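Search tickets, orders and help
Search

Ticket 481
Subject: Folded clothes won't stay folded on the bed cover
Opened: January 25, 2024
Raised by: Hongmei Qiu
Product: Skandine bed cover, clear, double
Order: 249
Status: Reopened

First message

I fold my washing on the bed. I have always folded my washing on the bed, as it's the only flat thing in the room big enough for it. Since I put the Skandine cover over the duvet, anything with a smooth lining slides about while I'm folding it, and then opens itself up again when I turn round to pick up the next thing. Cotton T-shirts behave. Jeans behave. My two-tone jacket, the light one with the dark panels, doesn't behave at all, and neither does anything else with a shine to it.

Your page says the cover "lies flat and stays put". It does neither on my bed. It has long creases in it that it came with, and the whole surface is slippery. I'd like to know whether this is a faulty one or whether they're all like this. Please don't send me the washing instructions. I've read them and they're about washing.

Reply from Skelden support

Thank you for getting in touch. We're sorry your Skandine cover hasn't settled yet. New covers hold their packing creases and can feel slippery until these drop out. Please try the following:

Leave the cover flat on the bed overnight.
Smooth from the middle outwards with a dry cloth.
Check that the duvet fills the cover into all the corners.
Fold garments on a level part of the bed.

If this doesn't help, reply here and we'll look into it further.

Hongmei Qiu replied

I'll do them in order and write down what I get, so that I'm not asked to do them all again by somebody else next week. For the record I don't believe creases make a thing slippery. If anything I'd expect the opposite.

Step one, overnight. I put everything on the chair and slept on the sofa, which I shan't be doing twice. In the morning the creases were where I'd left them. The ones in the middle may have been a little softer, but I was looking for that and I don't trust my own opinion on it. The jacket test was the same as before. Fronts together, sleeve across, bottom half up to the collar, let go. It slid down towards the side of the bed and the sleeve came out.

Step two, dry cloth. I used a clean tea towel. The cover squeaked and the creases moved over. Pushing a crease out of the middle gives you a bigger crease at the side, and it seems to me there's simply more cover than there is duvet. Is it cut larger than a double? The packet only says "double". I'd like a measurement in centimetres, please, and not "generously sized".

Step three, corners. The duvet was already in the corners. I took it out and put it back, since you asked. My duvet has a red and white check, which turns out to be handy, as you can tell from the lines of the check whether it's straight. It was straight.

Step four I'd like explained. A duvet doesn't have a level part. It goes up in the middle and down at the edges, and it did that when I bought it.
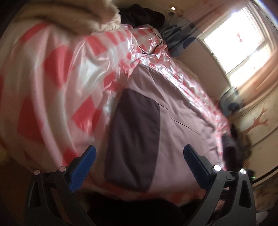
What I did find, doing it over and over, is that it matters which side of the jacket is down. Lining side down, it goes. Outside down, it goes more slowly. With the sleeve tucked under the body, so that the weight sits on the sleeve, it holds long enough for me to finish the fold, though I then have to pick it up at once. I've folded clothes for a good many years and I've never before had to race one.

So that's your four steps done, and I'm no further on. Please answer the question about whether it's faulty.

Reply from Skelden support

Thank you for the very thorough notes. We've asked our colleagues in Skikent, where the covers are checked and packed, about the size. The double is cut five centimetres longer and wider than a standard double duvet so that it can be closed without straining the seam. It is normal to have some loose material.

We can't see anything in your notes that suggests a fault. Some customers have had good results with the Pan grip mat, which goes on top of the cover and gives a steady surface for folding, ironing or packing. Would you like us to add one to your order at the usual price?

We'll mark this ticket as solved for now.

Hongmei Qiu replied

It isn't solved, so I've reopened it.

I asked if the cover was faulty. You've told me it's normal and then offered to sell me a mat to put on top of it so I don't have to touch it. If I need a mat over the cover over the duvet, I begin to wonder what the cover is for. I bought it because I eat breakfast in bed and I'm tired of washing the duvet. It's good at that, I'll give you that much. Tea sits on it in a puddle and wipes off. I'm not after my money back for the tea part.

But "lies flat and stays put" is printed on the page, and I bought it on the strength of that.

I've not bought the mat. I had a rubbery drawer liner left over from the kitchen, so I laid a piece of that on the cover and tried again. It stopped the jacket sliding. It didn't stop the liner sliding, with the jacket on it. The two of them went off together. I expect your mat is heavier, but I'd want to be told so before paying for it.

More tests, as nobody else seems to be doing any:

Cover wiped with a damp cloth and dried. No change. I did wonder if there was some sort of powder or film on it from the packing. The cloth came away clean.

Cover turned over, other side up. No change that I could feel. Both sides are equally shiny. Turning it over took longer than every other test put together and I had to sit down afterwards.

Folding nearer the head of the bed. Some improvement. It's less sloped there, and the duvet is thinner under it. The trouble is that the head of the bed is where everything else ends up, the charging cable included, and there isn't room to open out a sleeve.

Folding crossways, with the collar towards the wall. Worse.

Folding smaller. This one did help. If I fold the jacket the ordinary way, in a big flat square, there's a lot of lining lying on a lot of plastic and off it goes. If I fold it narrow and deep, with the thick bits stacked over one another and one dark sleeve laid across last, it sits down into the duvet and makes itself a dent. It stayed in that dent while I made a cup of tea.
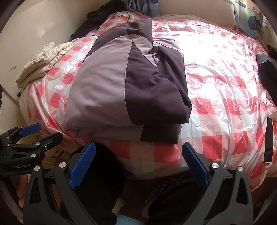
I should say I'm doubtful even about this. It may be the dent and not the fold. When I pressed a hollow into the duvet first with my forearm and then did the ordinary flat fold into it, that held as well, though not as tidily. So the answer may be that your cover works perfectly well as long as the bed isn't flat, which is the reverse of your step four. Somebody might like to alter the step.

The quilted things don't care either way. They're bulky enough to stay where they're dropped. It's the thin, smooth stuff that gives trouble, and I'd have thought that was easy enough to try out before writing the page.

There's one other matter while I'm here. The cover catches the ceiling light badly. On the side nearest the lamp I can't see the checks at all for the glare, and it's hard to see whether a dark thing is folded straight when it's lying next to that. I don't suppose you'll call that a fault either. I've started folding by day.

Reply from Skelden support

Thank you, and apologies that the ticket was closed too early.

We've taken your points one at a time.

Is it faulty? No. We compared a new double from stock and the surface is the same as you describe, shiny on both sides, with nothing added to it. A lined jacket slid on ours too.

Is "lies flat and stays put" fair? The wording was meant for the cover staying on the duvet, not for things staying on the cover. We accept it can be read the other way, and it's being passed to the people who write the pages.

Is the Pan mat heavier than a drawer liner? Yes, but we haven't tried it on the Skandine cover and it would be wrong to promise anything. We've withdrawn the suggestion from this ticket.

Step four has been taken out of our standard reply.

On the glare, there's a matt version due in March. We can't yet say what it will cost. If you'd like to exchange yours for it, the clear one can be returned used.

Hongmei Qiu replied

That's a proper answer, thank you, and I notice it took two goes round to get it.

I'll say yes to the exchange provisionally. "Due in March" I'll believe when it's on the bed. And before you send it I'd like somebody there to put a lined jacket on the matt one, fold it, walk off and come back, then tell me here what they found. Not the supplier's description of it. If it slides too, I'll keep the one I have and carry on with the dent.

For anyone else who lands on this ticket by searching: fold small, press a hollow first, heavy parts at the bottom, lining upwards if you can manage it. Put each thing in the drawer as you finish it and don't build a pile. I built a pile once on that cover — shirts at the bottom, jacket in the middle — and the top half of it left.

Please leave this open until the matt one's been tried.

Status changed by Skelden support: Waiting for stock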